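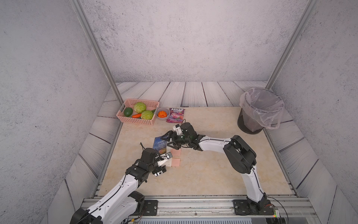
Guoqing Long would like it noted that the stairwell light was reported in July and has been "on order" ever since. Noted.

READING ROOM, GERECK BUILDING: SAFETY WALK-ROUND

1. Exits clear. Yes, once the Flikarex boxes were moved. They had been moved last time too.

2. Extinguishers. 4 on the plan, 4 on the walls. One has become a coat hook. Coat removed, owner sulking.

3. Shelving fixed to wall. Pass. The tall unit still leans a little when you pull from the top. 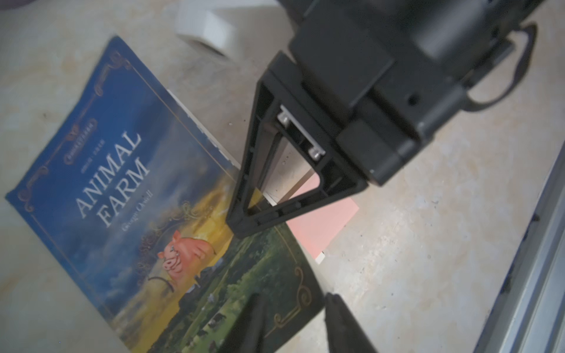

Animal Farm, paperback, lying flat.

4. Step stool. Fail. Rubber foot missing, replaced with folded cardboard. Take it out of use and hide it well.

5. Heater. Keep 18 inches clear on all sides. Found at around 10. 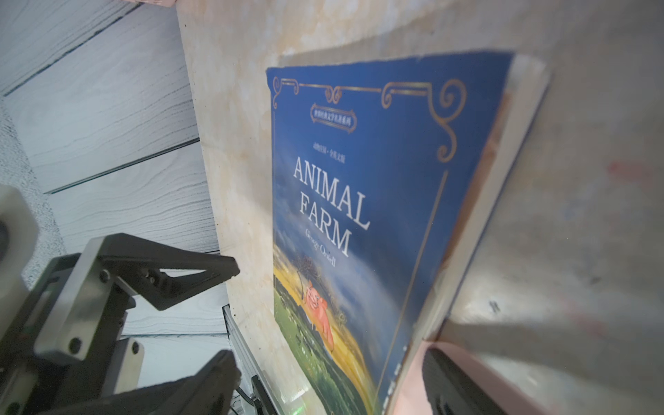
Same title, upright and tilted.

6. Outlets. One 1800-watt kettle per strip, please. The Momow kettle and the heater are not to share again.

7. First aid box. Bandages fine, scissors gone. See kitchen drawer.

Recheck items 4 and 5 before the room reopens.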